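Notebook, room 2, February, morning

Carpet, continued from the previous page.

I came in at 8 to look at the grey striped carpet again before the others needed the space. The corner near the door had lifted during the night. It is the same corner as last time, so I do not think it is the tape. The backing has a memory of the roll and it wants to go back. I turned the carpet over, put the Penry boards on top and left it for 20 minutes while I swept where it had been. When I turned it back the corner was flatter but still not flat. You can feel it with the shoe.

I weighed the carpet with the hanging scale, folded and tied with string: 2,994 g. I write it down so that we can compare after the cleaning, when it will have lost its dust or gained some water. Mali Trevor had asked for the weight and I had promised it two times already. The string is included. I am sorry, I noticed this only afterwards, and I did not want to fold everything again.

Cleaning. Dry brush first, always along the stripes. Then the vacuum cleaner with the narrow mouth, also along the stripes. When I went across them, the pile stood up in places and the grey looked darker there, as if it were stained. I had this wrong in my earlier entry, where I wrote "stain, middle part". It was no stain. Please cross it out if you read that page before I get to it.

There is one real spot, from the Buno glue, small and hard. I scraped it with the edge of a plastic ruler and took away most of it. I did not use the Stedero liquid, as the label says to test it on a hidden place and I had not decided which place is hidden on a carpet that everybody turns over.
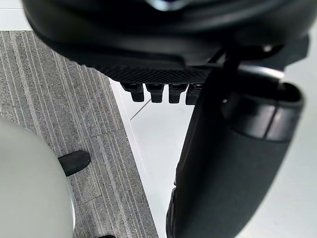 Rhydian James would turn the carpet by a quarter, so that the stripes run towards the window. According to him a stripe that lies nearly parallel with something white and straight shows every small error, and a stripe that crosses it forgives a lot. He would also cut nothing until the carpet has been on the floor for a full week, because in his experience they shrink a little when they leave the roll, and the short side shrinks first.

I am of two minds about it. He is right about the errors, I have moved the carpet many times by the width of a finger and each time it looked crooked from the other side of the room. But if we turn it, the lifted corner comes to the place where we all walk. I would prefer to have a slightly crooked carpet than one person on the floor with a tray of screws.

About the cutting I agree fully. I have put the knife back in the Nodus drawer.

11.40. Bülent Öztürkmen found the old offcut behind the cupboard, so now there is a piece to test on. I put a little of the Stedero liquid on it with a cloth and wrote the time on the back with a pencil. No change in the colour yet, but the cloth has taken something grey. It could be dirt, and it could be the dye. I will rub again with a clean cloth after lunch, using plain water on one end and the liquid on the other.

The tape. The thin one holds well on the floor and badly on the backing. The thick one is the opposite, and it leaves the edge standing 4 mm higher, which I measured with the steel rule at the corner only. Perhaps it is possible to put one on the other, sticky sides as needed. Hywel Gethin has done this under a mat in the corridor and it is still there, although the mat is much heavier.

15.15. Second cloth is clean on the water end and still grey on the liquid end. So it takes the dye, I believe. No Stedero on the carpet, please. I have written it also on the bottle.

The corner is under the boards again and stays there until tomorrow. Walk around it. If somebody must move the boards, put them back with the smooth side down, the rough side catches the loops and pulls them.

Still to do: the rest of the glue spot, weigh again without string, ask Mali if she wants the offcut weighed too.

I.E.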